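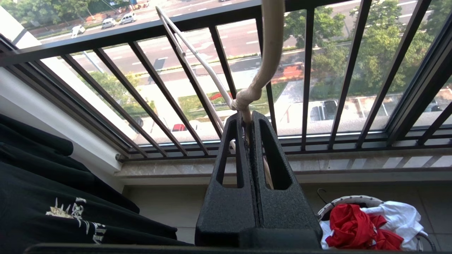 7.3 Gripper will not release a cord or rope

The Skodero arm stops with fault 7 when the fingers are told to open and the load on the wrist does not drop. In most cases a soft line such as a rope or blind cord has worked into the gap between the fingers or into a finger slot. The arm holds its position and keeps its grip until the fault is cleared.

CAUTION: Do not pull on the line while the arm is powered. The wrist can move without warning when the load changes.

1. Press the stop button on the base. Wait until the status light is steady amber.
2. Support the arm from below with one hand.
3. Check what the other end of the line is attached to. If it is tied to a rod, rail or window fitting, take up the slack before going on.
4. Turn the release screw on the gripper body 2 full turns counterclockwise. The fingers will go limp.
5. Ease the line out sideways. Do not cut it against the fingers.
6. Look through both slots for loose fibers and remove them with tweezers.
7. Tighten the release screw, then restart the arm and run Open/Close 4 times with nothing in the gripper.

Note: A knot wider than the finger gap will not pass through. Work from the side without the knot.

If fault 7 returns during step 7, the finger drive may be bent. Leave the arm switched off and contact Vondell service. Have the serial number and the software version ready.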